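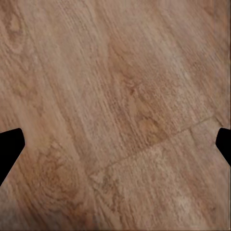
Fig. 1. Wrist view in the simulator, gripper open over the wood floor.

What Went Wrong With Our Gripper (and what we did about it)
Project report by Pacita Pascual
Team: Pacita Pascual, Chukwuemeka Lawal, Rania Chidiac
Handed in 27th November

So our project was supposed to be about picking up small blocks, and it ended up being mostly about one very stubborn bug! I'm going to tell it pretty much in the order it happened, because the order matters for the part where I blamed the wrong thing.

We started in September with the simulated arm from the class server, which our group named Rewi (Rania picked it, I have no idea why). The plan was simple. Rewi moves over the floor, the wrist camera finds a block, the gripper goes down, closes and lifts. Chukwuemeka wrote the motion part, Rania did the block finder, and I got the "did we grab it?" check, which sounded like the easy job.

The fault showed up in our first real batch of 20 runs. In 5 of them Rewi went down over bare floor, closed on nothing, lifted, and then reported a successful grab. It even carried its handful of air over to the drop zone and let go of it very carefully. The log said "object held" the whole way.

I was sure it was the block finder. If you look at Fig. 1, the floor has those looping figures in the grain and a redder patch near the middle, plus the dark seam running across between the boards. I figured the finder was seeing a block in all that, and I said so to Rania, several times, with a lot of confidence. She swapped the floor for plain gray and ran the same starts again.

It helped with one half of the problem. On the gray floor Rewi quit diving at empty spots, so yes, the redder patch was fooling the finder (I did get to be a little bit right). But when we took the block away on purpose and told it to grab anyway, it still said "object held." That half was mine.

My check read the finger gap two steps after the close command. The fingers need 6 steps to shut all the way, so with nothing between them they were still partly open when I looked, and my code took any gap at all to mean a block. Ouch. I had only ever tested it with a block there!

The fix was to wait until the fingers stop moving and then compare the gap to the width of the block. Chukwuemeka also added a stop, so if the check fails, the arm stays put and the run ends with an error. Our instructor, Cameron Quinlan, asked us to think about what the old version would do on a real arm near people, and that was kind of a sobering talk. A robot that thinks it's holding something will go ahead with the rest of its plan.

We ran the same 20 starts again with the wood floor back in. No false grabs. The finder still picked a bad spot in 2 runs, but both times the check caught it and the arm stopped.

Still on the list: Rania wants to train the finder on more floors, and I want an empty-grab test that runs every time anybody changes the code. I've written the first version and it's in our shared folder with the logs.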